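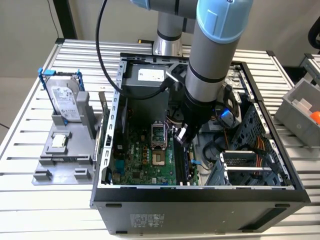
Ntombi Botha thinks we should start with the memory and leave the processor for last. Her point is that a memory stick forgives a clumsy grip and a bare socket doesn't. I agree with her now, though it took me most of the morning to come around!

28 October 2021, shared workshop, Andirine bench

Goal is still the same: get the arm to take a desktop PC apart and put the parts in the gray fixture where we can find them again. Wrote the new approach path before lunch. The wrist now comes in steep, then slows down for the last 8 mm, and I love how calm it looks compared to last week. Travel speed is at 90 mm per second everywhere else. Cable slack at the wrist still bugs me - need a longer clip or a second tie point.

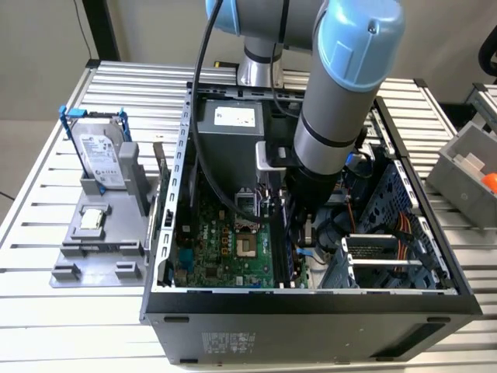
Next job was the offsets. I had the case origin saved from the old table position, so every point was shifted to one side. Taught it again from the near corner and saved it as program 117. Please don't overwrite that one! The old file is still in the Wanditz folder if anyone wants to compare.

Karla Rosales is redrawing the drive pocket with a wider lead-in at the top. I asked for a chamfer on both long sides and she wants to round the back corners too. Good idea, go for it.
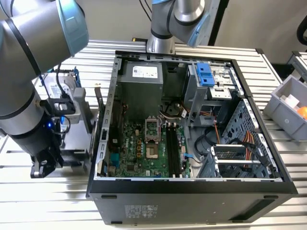 Power draw on the bench supply needs another look before we run long jobs. I also want a soft stop in the gripper code, so it backs off when it feels too much push on a part. Omton has a short write-up on this that I've printed and left by the vise.

To do: order finger pads, print Karla's pocket, move the stop button closer to the front. Full run in November - can't wait.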